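The linen pile, sorted

Most airing cupboards hold more cloth than the household uses. At Mallberg we kept two sets per bed and put the rest through one question: has it been used since December?

Worn pieces went for rags. Large plain ones were spread out and checked along the seams before folding.
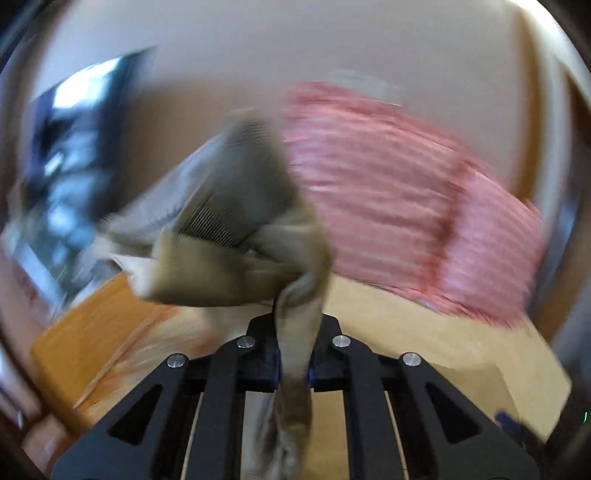
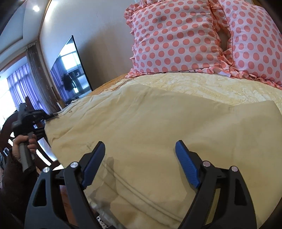
Photographs: Nilluteck

Stripes hide wear well, so check them by a window. Fold big pieces in half lengthways first. A lidded box from Lappalainen took nearly 800 litres of bedding.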